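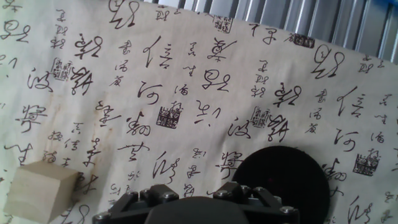 1/ Budget thread for the Hivdale bench, as promised. We have until the end of February to place the order for a second arm, gripper and wrist camera. The first set has earned its keep on small parts, and most of what follows comes from running it. Cloths matter more than I had allowed for. A sheet of repeating brown calligraphy under a pale wooden cube and a black disc is a far harder background than bare bench, and the dark disc against dark ink is the combination I would use to judge any camera quote. Cost of the cloth: negligible. It should still have a line in the budget.

2/ Two suppliers left on the list, Wunico and Rirnska. Both quote arm, controller and pendant as one price. Neither includes the gripper. Check this before comparing totals, as I did not the first time and had to redo the sheet.

3/ Gripper. We are staying with two fingers on linkages. Parallel jaws would be cheaper to service, but our existing mounts, spare pads and grasp settings all carry over if we keep the same type. Changing type means new mounts and a fortnight of retuning, and that time comes out of the same pot.

4/ Flat parts are the awkward case. A cube can be taken from the sides with very little thought. A thin disc lying flat on cloth needs the fingertips low, and then the fingertips catch the cloth. So: budget for thin fingertips, and for breaking them. I have put down 4 spare pairs for the year.

5/ Wrist camera. Most of the quotes talk about resolution. For us the deciding figure is closest focus. With the camera on the wrist, the gripper itself takes up the bottom of the view and the part goes partly out of sight just when you want it. Ask for sample pictures at working height, with the gripper fitted. Rirnska sent some. Wunico sent a data sheet.

6/ Also ask how the camera copes with bright metal near the work. Ridged panels throw back strips of light, and automatic exposure can follow them and leave the dark parts darker still. Manual exposure is a must on our list. On one of the quoted cameras it is a paid extra.

Print this page
E-mail this thread

7/ Cables. Allow 267 pounds for a full replacement set, wrist to controller. It sounds like a lot until the wrist cable goes and the arm stands idle. Flexing at the last joint is what wears them. Buy the spare set with the arm, on the same order, so it is the same revision.

8/ Fixing the cloth down. We are using clips at the moment. Wrinkles and a bit of tilt are fine for trials where variety is wanted, and a nuisance when you are measuring placement. I have costed two tensioning frames. They are the cheapest useful item in the whole plan.

9/ Support. Wunico offers up to two years with parts, return to base. Rirnska offers one year, engineer on site. Return to base means packing an arm, so add a crate and carriage both ways if you go down that road. With those added the two offers are much closer than they look on the front page.

10/ What I have left out: a safety scanner (the existing guard covers both stations), a new bench, and any software licence we can share with the first arm. Confirm the sharing in writing. One of the two suppliers said yes on the telephone and then quoted for a second seat.

11/ Order of cuts if the total comes back too high: tensioning frames stay, fingertips stay, spare cables stay. The second pendant goes first, then the longer support term. I would take a plainer arm before I took a worse camera.

12/ Revised quotes are due next month. I will add the final split by heading once the order is in. Anyone with running costs for a Rirnska controller past its first year, please reply with figures.

Roy, 2020-01-31

Print | E-mail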